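Home Demonstration Program Enters Its Second Phase

The Riston Institute has begun the second phase of its household demonstration program, conducted jointly with Trometti Robotics.
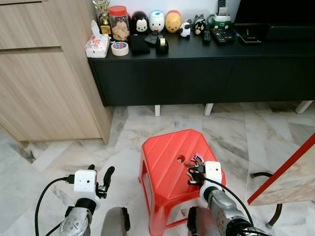

Operators guide a two-armed robot by remote control through short tasks involving ordinary belongings, and each attempt is recorded for later training. The first phase, completed in February, produced 399 accepted demonstrations from 18 homes. The second phase places greater weight on small, irregular objects. Keys are of particular interest to the program, as a bunch changes shape each time it is gripped and may slip from the fingers when lifted.

Participating households are asked to leave their rooms as they are normally kept. Staff do not clear shelves or move furniture beyond what is needed for safe passage. Operators complete a training course at the Tover site before working in a private home, and must pass a supervised session of 73 tasks.

Attempts in which an object is dropped are retained and labeled separately. The review group at Lüthi Hall has found these recordings useful in teaching recovery from a failed grasp.

Applications from households are open. Places are limited to 125, and preference will be given to homes with stairs or narrow hallways.

Riston Institute Newsletter | 12 June 2023 | Contact the Program Office | All rights reserved | Back to top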